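Wakovance GR2 Satellite Receiver – Set-up Guide
Section 4: First position fix

Issue date: 29 September 2021

Before you start

Fit the antenna as set out in Section 3. The receiver must be switched off while the antenna cable is connected.

CAUTION: Do not bend the cable sharply at the plug. Damage to the inner core weakens the signal and is not covered by the warranty.

1. Place the antenna where it has a clear view of the sky, at least 2 metres from any metal wall or mast.
2. Connect the antenna cable to the socket marked ANT and tighten by hand.
3. Press and hold the power key until the status light turns amber.
4. Open the Satellites menu and select all the constellations you wish to use.
5. Leave the antenna still until the status light turns green.

Note: A first fix can take up to 10 minutes. Later fixes are faster – the receiver keeps its orbit data when switched off. 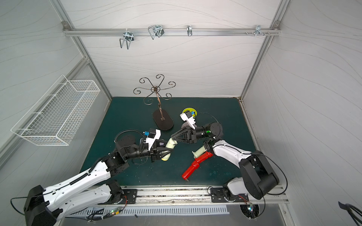 What should I do if the light stays amber?

Move the antenna away from trees and tall buildings, then repeat steps 3 to 5. If there is still no fix, check the cable plug at both ends.

Storing the fix

6. Select Log, then New point. The memory holds 1000 points.
7. Enter a name for the point and press OK.
8. If the screen shows error 386, the memory is full. Copy the points to a computer and clear the log.

Units set up for the Vastudcombe correction service need an access code before step 4. See Section 5.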